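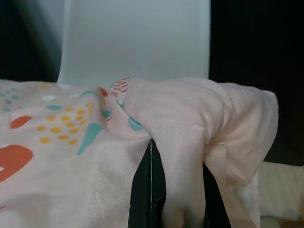 Nadum College is an independent institution of higher education with 1678 students enrolled in undergraduate, graduate and certificate programs. The College is organized into three schools – Arts and Design, Education, and Business and Public Service – and awards degrees at the associate, bachelor's and master's levels. Instruction in the School of Arts and Design covers studio art, graphic design, theater and textiles, and students in the textile program study printed cloth of many kinds. All three schools share a common core curriculum, which every undergraduate completes before the end of the second year.

4 min read
Print | E-mail this page

Our Mission

The mission of Nadum College is to provide a sound general education joined to careful preparation for a profession. The College admits students without regard to their ability to pay and seeks to keep classes small enough that faculty members know the work of each student. Faculty are expected to teach at every level of the curriculum, including first-year courses.

History

The College began as a teacher training institute housed in a single building on what is now the Ekero Campus. Evening classes for working adults were added soon afterward, and for many years evening students outnumbered those who attended by day. The institute became a four-year college when the state approved its first bachelor's programs in elementary education and accounting. Graduate study followed with the Master of Education, still the largest of the College's advanced degrees.

The School of Arts and Design was formed through a merger with the former Mallel School of Art, whose faculty and library moved to Ekero over two summers. The Mallel name is kept in the Mallel Gallery, which presents the senior exhibition each spring and is open to the public during the academic year.

Campus and Facilities

Most instruction takes place at Ekero. Lai Hall, the main residence, houses 726 students and contains the dining hall, the health office and the Office of Student Affairs. First-year students who do not live with a parent or guardian are required to live on campus. The Lai Hall annex is reserved for graduate students and for students with families.

The library holds the College archives and the records of the Mallel School. Alumni and residents of the county may apply for a borrower's card at the front desk.

Faculty and Students

The College employs 98 full-time faculty members, along with part-time instructors drawn from local schools, firms and public agencies. Some 300 students receive aid from College funds each year in addition to state and federal grants. Applications for institutional aid open in July and are reviewed by the Office of Financial Aid in the order received.

Governance

Nadum College is governed by a Board of Trustees, which appoints the President and approves the annual budget. Academic policy is set by the Faculty Senate. Two students – one undergraduate and one graduate – attend meetings of the Board as non-voting members.

Page last reviewed 17 March 2021

Shares: 12
Comments: 0
Print | E-mail this page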